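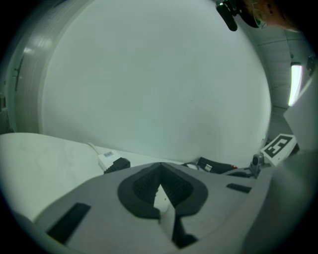
## Natora Slow Feeder Bird Table Mix, 1,000 g tub

I started blending this mix for my own garden, which is long and thin and backs on to a railway cutting, and for the first couple of winters it only ever went to me and the neighbours. Then my friend Nanami Sasaki took a bag home to Ulteslow, her blue tits went through it in no time, and she has been nagging me to sell it ever since. So I do!

It's a dry mix for tables, trays and ground feeders. There's black sunflower hearts, kibbled peanut, pinhead oatmeal, a bit of millet and a handful of dried mealworm (I've gone up on the mealworm this year, as the robins were getting a poor deal). There's no whole wheat in it. I've bought enough cheap bags in my time to know that the wheat ends up on the lawn and the pigeons end up on the wheat.

### What you get

- One tub, 1,000 g net, with a push-on lid
- A 200 ml scoop, which is one day's feed for a small garden
- A card with my notes on where to put a table and how to clean it

Refill bags come in 300 g and 545 g. The 545 is an odd size, I know — it's what fits through a standard letterbox when I pack it flat, so you don't have to wait in for the post.

### Using it

Put out one scoop in the morning and see what's left by dusk. If there's plenty left, halve it. If it's all gone by ten o'clock you've either got a lot of sparrows or a squirrel, and I can't help you much with the squirrel. In wet weather I put out less and top it up after lunch, as the oatmeal goes claggy.

Please don't use it in hanging tube feeders. The peanut pieces jam the ports and you'll be poking at them with a knitting needle like I was. The Voyle open tray takes it nicely, and so does the Navside ground feeder if you can keep the cats off.

Give the table a proper scrub every week and let it dry before you refill it. Move it along a bit every so often too, so droppings don't build up underneath.

### Storage

Keep the lid on and the tub somewhere cool and dry. A shed is fine if it doesn't get mice. Best used within three months of opening.

**Contains peanuts.** Not for people, and not for hens either.

Last posting before the new year is 12/27/23. I'll be mixing again from the first week back, and the spring blend with extra mealworm comes in March.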